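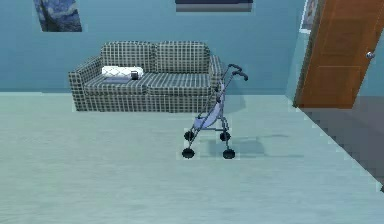
A simulated living room with a folding stroller by the sofa. Render: Arkanis

Home robot test rules: 27 pages, and still no word on the stroller

The Vonham group has put out its draft code of practice for testing household robots in simulation, and comments are open until 1st February. If you build, buy or insure these machines you should read it. It's short enough to get through over lunch, and parts of it are good. I came away less convinced than the cover letter wanted me to be.

The basic idea is easy to agree with. Before a mobile robot goes into somebody's home, the maker runs it through a set of simulated rooms, logs every contact with furniture, walls and objects, and files the results with the product's safety papers. Until now each company has picked its own rooms, its own number of runs and its own idea of what counts as a bump. The draft would replace that with a common set of 20 rooms, supplied through Arkanis, and a common reporting form.

The reporting form is the best thing in it. A maker has to list failed runs along with passed ones, say which software version was tested, and say whether the rooms were available to the people tuning the robot. That last question should have been asked years ago. A robot that has practiced in a room and is then graded in the same room has been graded on its memory, and I've read plenty of sales sheets that leave it at that.

But the draft asks the question and then does nothing with the answer. You can tick "yes, the rooms were available during development" and still file a full pass. A note in the guidance section says reviewers "may wish to consider" this. I'd like to know which reviewer, with a stack of forms on the desk, is going to wish to consider anything the rules don't tell them to.

Then there are the objects. The code sorts everything in a room into fixed items (sofas, doors, walls) and movable items (cups, towels and so on). Contact with a fixed item is logged as minor below a set speed. Contact with a movable item is logged only if the item falls or shifts past a limit.

Now try the umbrella stroller. It stands on thin tubes and four small wheels. It's as tall as the back of the sofa, more or less, and most of what a sensor has to work with at floor level is wheels and crossbars with gaps between. In real life it rolls, and sometimes there's a child in it. In the draft's tables it doesn't appear by name, and by size it would come under "movable, large," along with laundry hampers. A slow nudge that rolls it a little way would not be written down at all. I can't think of a parent who would sign off on that.

The same goes for the sofa. A mug standing on a seat cushion isn't on a table, and the tables in the draft assume that cups are on tables. They give a tipping limit for "drinkware on hard horizontal surfaces." Cushions aren't mentioned. This is a document about living rooms.

Open doors get half a page, and it's a decent half page on the subject of door width. It doesn't say whether the door should be allowed to move when touched. In some simulators a door is a solid slab that stays where it was put. A robot that leans on it a little learns that doors are dependable. Anyone who has a real one knows what happens next.

What the numbers say, and don't

The group's case for simulation rests mostly on a trial by Kristiansen, which ran its carrier robot through the draft room set last October. The annex reports 3,259 runs, of which 1,912 were in living rooms. It gives a contact rate for the whole set and says the results "support the use of simulated evidence as a primary basis for release."

I went looking for the matching trial in real homes. There is one sentence on it. It says checks were carried out at the company's apartment in Budivville, and that results were "broadly in line." How many checks, in line with what, and on which floor covering, we aren't told. I asked the Vonham office for the figures and was told that they belong to the company. That may well be so, but a code of practice shouldn't lean its full weight on evidence its readers can't see.

Thousands of runs sounds like a lot, and for finding software faults it is useful. It is much weaker as proof of safety. If the simulated floor is a single smooth sheet with the same grip everywhere, you can drive over it all year and learn nothing new about rugs. Thin metal tubing that shows up cleanly to a simulated depth camera can vanish for a real one when the sun is low. More runs won't fix either problem.

None of this makes me an enemy of simulation. I've seen it catch faults early that would have been slow and expensive to find with hardware, and I'd rather have a robot meet its first stroller on a screen. My quarrel is with the words "primary basis."

What I'd change before it goes to a vote:

Bar a full pass for any robot whose developers had the test rooms. Give them a different label and let buyers see it.

Put anything built to carry a person in its own class, with every contact logged at any speed. Strollers, walkers and wheelchairs for a start.

Require doors that swing when pushed, and say how stiff the hinges are.

Add soft surfaces to the drinkware limits.

Set a minimum number of real-home checks for each room type, using the same form as the simulated runs, and publish both side by side.

Replace "broadly in line" with a number.

The third item will draw complaints on grounds of computing cost, and I have some sympathy for the smaller makers there. The rest is mostly paperwork. Several of the companies likely to object already collect this data for their own use, so it would be strange to hear that it's too hard to write down.

A last point on the review plan. The draft says the room set will be refreshed "periodically," with no interval given and no rule about retiring old rooms. Fixed test sets go stale quickly once they're tied to a sales label. Two years would be a fair limit, and I'd ask for a few rooms to be held back from everyone, including the group's own member firms.

Comments go to the Vonham office in writing. Cite the clause number for each point, as general remarks are being sorted into a separate file, and the draft doesn't say who will read it.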